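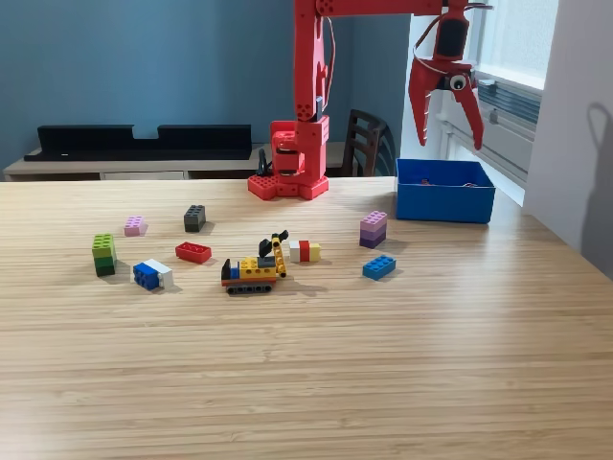 Baltasar Pacheco wrote to me that his table turned gray one year after he oiled it, and he asked if he must sand all of it again. My answer is no, if the wood is only dry and the oil was a normal hardening oil. You can refresh it in one afternoon.

## How to refresh an oiled table top

1. Wash the top with warm water and a little soap. Wring the cloth well. Let the wood dry until the next day.
2. Sand lightly with 300 grit paper, always along the grain. Do not press on the edges.
3. Remove the dust with a vacuum and then with a damp cloth.
4. Put a small amount of oil on a cotton cloth and spread it thin. I use Dimel hard oil, but other brands are also good.
5. Wait 30 minutes. Wipe off everything that the wood did not drink. If it stays sticky, you left too much.
6. Repeat the next day if you still see dull places.

**Important:** the cloths with oil can catch fire alone. Put them in water, or hang them open outside until they are hard.

For water rings, I make step 2 twice on the ring before the oil. In December my oil needed three days to dry, so keep the room warm.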